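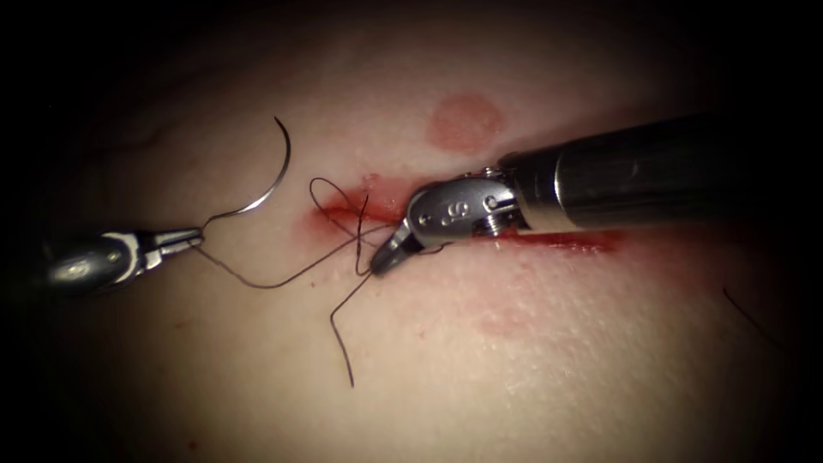

Operating Suite Walk-Through: Monthly Safety Checklist with Comments

Search this site Enter keywords Go

Garside Surgical Center, Andville
Last updated: 21 Jan 2025
Inspected by: Glenys Rudd
Accompanied by: Roy Clegg (facilities)
Copy to: Imogen Horrocks, Dennis Lightfoot

Mark each line OK, FIX or N/A. Anything marked FIX needs a comment and a name. Do not leave a line blank. If you did not look at it, write "not seen."

1. Corridors and doors

1.1 Main corridor clear on both sides. FIX. Two linen carts parked outside Room 3 again. The yellow tape on the floor has worn through there and people have stopped reading it as a keep-clear area. Roy to retape.

1.2 Fire doors close and latch on their own. OK, except the one by the scrub sinks, which closes but needs a push to latch. Closer adjusted while we were there and it latched on the next four tries. Check again next month.

1.3 Exit signs lit. OK.

1.4 Door windows clean and not covered. FIX. Paper notice taped over the window to the storeroom. Removed. If a notice has to go up, it goes on the wall board.

1.5 Floor mats flat. OK. The mat at the staff entrance is curling at one corner and will need replacing before the summer.

2. Fire equipment

2.1 Extinguishers in place, pin and seal intact. OK.

2.2 Extinguisher tags initialed every month. FIX. The one outside recovery has no initials for the last month. The gauge reads fine. Whoever does the round must sign the tag and the sheet, both.

2.3 Nothing stacked within reach of the sprinkler heads. FIX. Top shelf in the supply room is too high again. Boxes of gowns moved down.

2.4 Fire blanket in staff kitchen. OK.

2.5 Evacuation sheet posted and current. FIX. The sheet still shows the old assembly point on Kitatlow Street. The assembly point has been the rear parking lot since May. Dennis has the corrected drawing and will print it.

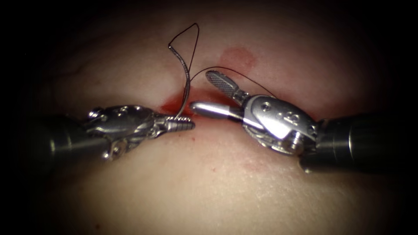
2.6 Staff can name the assembly point. Asked five people. Four gave the rear lot and one gave Kitatlow Street, so the old sheet is doing some harm. It should come down the same day the new one goes up.

3. Electrical

3.1 Power cords free of cuts and kinks. FIX. One cord on a floor polisher has tape around it. Tape is not a repair. Polisher tagged and taken out of use.

3.2 No extension cords used as permanent wiring. FIX. One behind the copier at the front desk. Roy says a new outlet was asked for and the request was never entered. Entered now.

3.3 Outlet covers whole. OK.

3.4 Electrical panels unlocked only by facilities, with clear space in front. OK. A chair was in front of panel B and was moved.

3.5 Emergency lights tested. OK. All came on with the test button. The long test was not done on this visit. It belongs on the yearly list.

3.6 Generator log filled in. OK. The log is neat and up to date. The hour meter reads 300.

4. Storage and supply

4.1 Heavy items below shoulder height. FIX. Cases of saline were on the upper shelf in bay 2. Moved to the bottom shelf. Please leave them there even when the bottom shelf is inconvenient for the delivery cart.

4.2 Shelving fixed to the wall. OK.

4.3 Step stool in good condition. FIX. One rubber foot missing. Stool thrown out and a new one ordered from Nusovau, catalog price 80 dollars. Imogen to approve.

4.4 Expiry dates rotated, oldest in front. OK in bays 1 and 3. Bay 2 had newer boxes of gloves in front of older ones. Nothing out of date.

4.5 Cleaning chemicals labeled and separate from patient supplies. FIX. One spray bottle had no label. Contents poured out and bottle discarded. Do not guess what is in a bottle.

4.6 Safety data sheets easy to find. OK. The binder is at the nurses' station. The index page is loose.
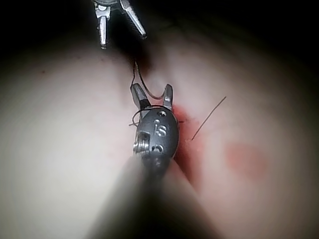
4.7 Shelf load limits posted. FIX. Bay 3 has lost its card. The limit for that rack is 500 pounds per shelf and the card should say so in large type. Roy has blanks.

5. Water, waste and washrooms

5.1 Hand sinks drain freely. OK.

5.2 Soap and towel dispensers filled. OK. The one in the visitor washroom sticks and needs two pulls.

5.3 Sharps containers below the fill line. OK. All changed that morning.

5.4 Waste room locked. FIX. Door was propped with a mop bucket. The person using it was inside, but the door should still be shut. Spoke to the cleaning crew lead, Barry Blackburn, who will bring it up at their next meeting.

5.5 Eyewash station runs clear. OK. Ran it for the full time on the card. Dust caps replaced.

5.6 Ceiling tiles free of stains. FIX. New brown mark outside the visitor washroom. Roy thinks it is the condensate line. Tile to stay in place until the line is checked, so we can see if the mark spreads.

6. Follow-up from last visit

Loose handrail, back stairs: done.
Missing bulb, loading dock: done.
Staff kitchen microwave, damaged door seal: still there. Unplugged it and put a note on it. Dennis to remove.
First aid box, front desk: restocked, but the contents list inside the lid is for a different box. Imogen has the right one.

Send corrections to Glenys by email, with the line number.

Shares 2 | Comments 0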